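4.2 Finding the grip on clear parts

Transparent objects are where our earlier planner fell over, and they are also where this work became most fun. The Skiltgate planner, as it stood in September, picked grasp points from a depth map. A clear lid hardly shows up in such a map: the depth values jump straight through the plastic to whatever lies behind it, so the planner would happily aim for a tray wall or a patch of table. The two-handed tasks made this worse, as both hands were sent towards the wrong surface and then had to agree with each other about it.

We therefore dropped depth as the first source of grasp points and turned to the rim. Almost every clear lid or cover has a thick moulded edge, and a thick edge bends light in a way that a flat sheet does not. Under ordinary room lighting it gives long, thin highlights that run side by side and turn together at the corners. Jenen, our perception module, looks for these bundles of bright lines in the wrist view. It needs at least 2 lines that stay parallel over a short stretch before it will put forward an edge, and it then passes a centre line and a direction to the planner.

Figure 3 shows why we like the rim so much as a cue. The ridges stay bright around the corner and down the gripped side, while the flat part of the panel lets the compartments of the white tray show through. A method that trusts the flat part has to sort out which lines belong to the panel and which to the tray. The rim gives us a much cleaner place to start.

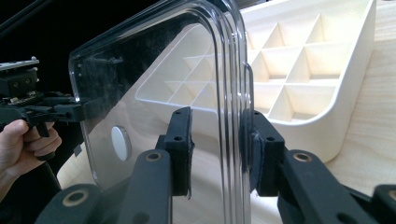 Figure 3. Wrist view with a clear panel held by its right edge between the finger pads. A second gripper, held by hand, points towards the left edge.

Once one hand has hold of the rim, the problem gets easier in a very pleasing way. The pads sit in a known place in the wrist view, so the pinched stretch of edge is known too, and Jenen can follow the highlights outwards from there instead of searching the whole view. We call this step edge walking. It starts at the pads, moves along the rim a little at a time, and stops when the highlights fade or when the predicted corner does not match what is seen. The part that has been walked is used to fit a rounded rectangle, and the far edge of that rectangle becomes the target for the second hand.

The fit is loose at first, and we let it be loose. The planner, Bosman, keeps a spread of possible far edges and brings the second hand in at mid-height, where a small error in the corner position matters least. As the hand closes in, each new view narrows the spread. If the spread has not shrunk enough by the time the fingers are due to open, the hand waits and the first hand tilts the panel slightly. A small tilt shifts the highlights along the rim but leaves the tray pattern where it was – and that difference in movement is often all Bosman needs to tell the two apart.

We trained the highlight detector on 1090 short clips recorded with hand-held grippers, and kept a further 300 back for testing. No clip appears in both sets, and neither do two clips of the same object. The labels mark the rim only. We tried labelling whole panels early on, and Henk Van Dijk pointed out that our labellers were guessing the flat regions from the edges anyway, so the extra work taught the network very little.

Dust and streaks were a happy surprise. We had expected to clean every object before recording, but marks on the surface move with the panel and give the tilt check something more to hold on to. Stickers help in the same manner. We now leave surfaces as we find them.

Two weak points remain. Flat sheets with no moulded edge give Jenen nothing to walk along, and in very even light the highlights can merge into a single band. Of the test clips, 17 were rejected by the detector for this second reason and handed back to the older depth planner. Section 4.3 describes how the Karkside controller sets its closing force once both hands have reached the rim.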